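**Unit 2 handout: Ratification, or how a signed treaty fails to become law**
15/01/2021

Read this before the seminar. The treaty itself runs to 1,286 pages with annexes, and I don't expect you to read those. Neither did most of the delegates.

Our case is the fisheries and transit treaty between Drimitz and Nindia. Both governments signed it in August, with flags and a lunch. Signing commits a government to very little. It promises not to wreck the deal while the legislature thinks it over, and legislatures can think for a long time.

Terms you need:

- **Signature**: the executive says yes.
- **Ratification**: the state says yes, usually after a vote.
- **Reservation**: the state says yes, except for the part that matters.
- **Entry into force**: the date everyone argues about later.

In Drimitz, the upper house can attach reservations by simple majority. It attached 2. The first exempts the port of Fiore from joint inspection, and Fiore is where nearly all the ships go. 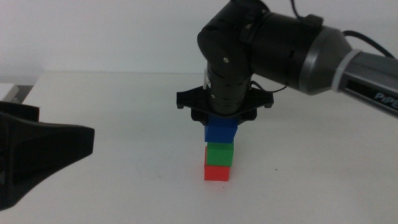
Nindia now has to decide whether to object. Under Article 9, silence counts as consent after a year, so its foreign ministry may get its way by losing the file. The opposition wants the whole text sent back to the Renora talks, a proposal most popular with people who never sat through them.

For next time: write one page on whether the Fiore reservation defeats the purpose of the treaty. Pick a side. "It depends" is a fine first sentence and a poor last one.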